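Raltside on the long road from floppy disk to handheld

17/03/2018

Imbridge, the puzzle and platform game that Raltside first released for home computers, is being rebuilt for current handheld hardware. The studio has kept quiet on the technical side of the work until now. We spoke to its lead programmer, who asked that the studio be credited and not the individual, about frame rates, save files and the business of reading old source code.

The first matter was the state of the original material. Raltside holds the source for the game itself but lost the tools that built its levels. "We had the code, we had the compiled levels, and we had nothing in between," the programmer said. "The level format was never written down. We worked it out from the loader, which reads a header, a table of tiles and then a block of object data with no labels at all."

Imbridge shipped with 138 levels. Each is a single room with a fixed number of exits, and the object data tells the game where the lifts, switches and enemies begin. Working out the format took most of a winter. Once it was understood, the team wrote a converter that turns each room into a plain text file, and it is these files that the new version loads.

"Text is slower to read in, but the rooms are small. On the handheld the load is too short to notice. What we gain is that a designer can open a room, see what is in it and change one number."

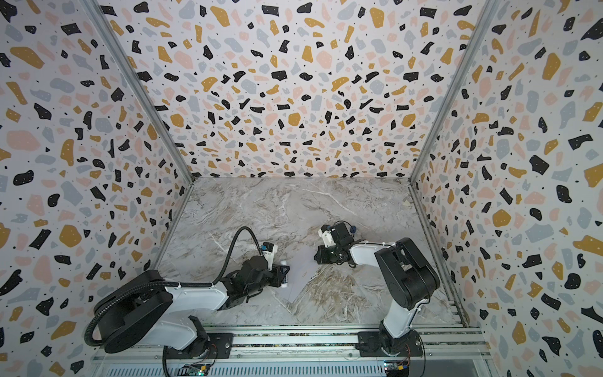

The original ran its game logic and its drawing at the same rate, so that a slow machine gave a slow game. Players learned to time their jumps by it. The new version runs its logic at a fixed step and draws at 60 frames a second, with positions worked out between steps so that movement looks smooth.

Asked whether this changed how the game feels, the programmer was careful. "It changes it a little. The jump covers the same distance and takes the same number of logic steps. What differs is that the slowdown has gone, and there were two or three rooms where the slowdown helped you. We have left the enemy positions alone in those rooms and made the gap before the first attack longer."

There will be an option to bring the slowdown back. It does not copy the old hardware exactly. It counts the moving objects in the room and drops steps when the count passes a limit, which the team set by playing the old and new versions side by side.

Sound gave more trouble than expected. The music was written for a chip with three channels, and the sound effects took one of those channels whenever they played. Raltside tried giving the effects a channel of their own, then put it back as it was.

"With the effects separated, the tunes were complete for the first time, and they sounded too full. The bass line was written by someone who knew it would keep dropping out. We offer both settings. The old one is the default."

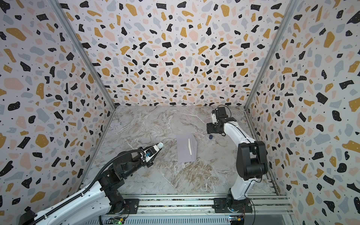
Publishing is being handled by Brunton, which also paid for the testing. The test log stood at 1,293 entries on the day we spoke, a figure that includes duplicates and items closed without a change. The largest group concerns collision with moving platforms. In the old game a player standing on a lift was moved after the lift was, and so spent one step inside it. The original drawing code hid this. The new one does not.

"We fixed it twice," the programmer said. "The first fix moved the player before the lift, which broke every room where you jump from one lift to another. The second fix moves them together and then checks for walls. It is more code than I would like."

Saving has been reworked. The first release used passwords, and these still work, so anyone who kept a notebook can carry on from where they stopped. The new save file stores the room, the items held and the state of every switch, and it comes to less than 200 bytes. There are three slots. A save made in one language will load in another.

The graphics have been redrawn at a higher resolution, with the old tiles available from the menu. 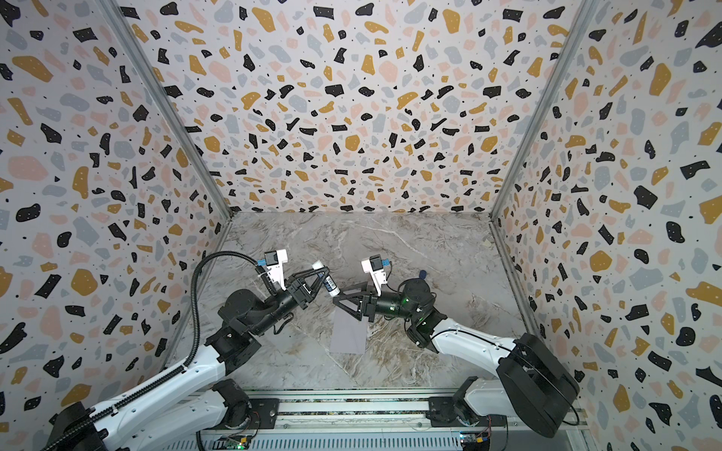

Backgrounds took up most of the art budget, and the reason is repetition. A tile that passed without comment at the old resolution shows its edges as soon as it is drawn larger, and the eye finds the repeat at once. The programmer's advice to anyone drawing such tiles is to study a terrazzo print of the kind seen on the three walls here, with irregular chips in black, mustard yellow, dusty pink and pale blue-gray over off-white and tiny black speckles between them. "Mixed sizes and no straight lines. If the chips were all one size you would see rows." The cave rooms in Imbridge now use four versions of each background tile, picked by the position of the tile in the room, so that the same room always looks the same.

A second project, Fatusden, is planned on the same engine. It is a new game and has no old code behind it. Raltside would say only that the rooms will scroll, and that scrolling is being written now.

As for Imbridge, the remaining work is on the menus and on the button layout, which players will be able to change. The game can be finished from start to end on the handheld in its present state. Brunton has not set a price or a release date.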